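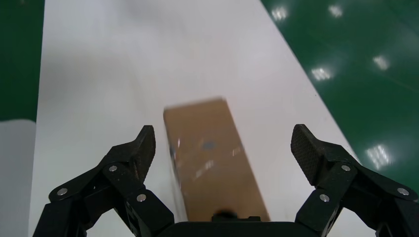

Atelier & bricolage / Trucs et astuces

Apprendre à un bras à manipuler du carton : nos conseils d'atelier partagé

Le carton a l'air d'un débutant facile. Il est léger, il ne casse pas, il ne coûte rien et personne ne pleure quand on l'écrase. C'est pour cela que tout le monde commence par lui, et que tout le monde se retrouve un soir à 20 h, à genoux, à chercher sous une table une boîte qui devait simplement se laisser pincer.

À l'atelier de Clovmont, notre projet s'appelle Strazds. Le but tient sur un ticket de caisse : prendre une boîte, la poser ailleurs, recommencer. Le reste tient dans un classeur. Voici ce que nous en avons tiré, dans l'ordre où cela nous a coûté du temps.

Choisir la boîte avant de choisir le code

Une boîte haute et étroite se saisit bien par les flancs, à condition d'arriver bien en face. De travers, un doigt touche avant l'autre, la boîte pivote, et vous venez d'inventer une toupie. Approchez lentement sur les derniers centimètres, pince grande ouverte, et ne fermez qu'une fois le poignet arrêté.

Lestez. Un sachet de riz au fond suffit. Une boîte vide se déplace quand on la frôle, et parfois quand on y pense.

Attention au ruban adhésif d'emballage. Il brille, et une caméra de poignet prend volontiers un reflet pour une arête. Un coup de papier de verre très fin dessus, ou une bande de kraft gommé par-dessus, et l'affaire est réglée. Chez nous, la consigne est écrite au feutre sur le mur, à côté de celle qui concerne la cafetière, et elle est à peu près aussi respectée.

Régler la pince

Vérifiez les vis des articulations avant chaque séance, avec la bonne clé (celle qui n'est jamais dans le tiroir). Un trait de vernis à ongles à cheval sur la tête et la plaque montre tout de suite si l'une d'elles a tourné. Le rouge se voit très bien sur le noir. Le rose nacré aussi, on a testé, il était en promotion.

Passez un chiffon à peine humide sur les patins. Le carton laisse une poussière fine qui se loge dans les reliefs, et un patin texturé plein de poussière n'est plus très texturé.

Pour la force, partez du plus bas et montez par crans de 7 jusqu'à ce que la boîte tienne. Notre logiciel gradue sur 100, sans dire de quoi. Notez la valeur au crayon sur la boîte même, vous m'en remercierez le mois suivant.
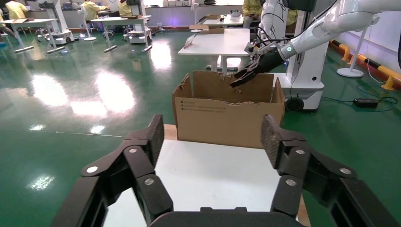
Travailler dans une boîte ouverte, c'est une autre discipline. Descendre une pince entre quatre parois demande de la marge, et les premières fois on en laisse toujours trop peu. Programmez un point de passage bien au-dessus du bord, puis une descente verticale. Les trajectoires en diagonale sont élégantes et finissent dans la paroi.

Côté bord, deux écoles. L'équipe de Todside, qui nous prête parfois des pièces et nous donne toujours son avis, coupe tout au cutter et à la règle. Nous gardons aussi des bords déchirés : un programme qui ne supporte que le carton impeccable ne survivra pas à une vraie cave.

Les câbles, enfin. Laissez une boucle assez généreuse le long du bras pour que le poignet tourne sans tirer, et faites le tour complet à la main, moteurs coupés, avant de lancer quoi que ce soit. Au sol, faites courir les alimentations le long des murs. Une rallonge en travers du passage finit toujours par rencontrer un pied ou une roue.

Tenir un carnet

Numérotez les essais, même les ratés, surtout les ratés. L'essai 291 porte chez nous la mention « parfait, ne plus rien toucher ». Quelqu'un a touché. Depuis, on sauvegarde les réglages avant d'aller manger.

Pour les cartons, demandez à la quincaillerie Mitham en mars, quand elle reçoit le mobilier de jardin. Venez avec une remorque.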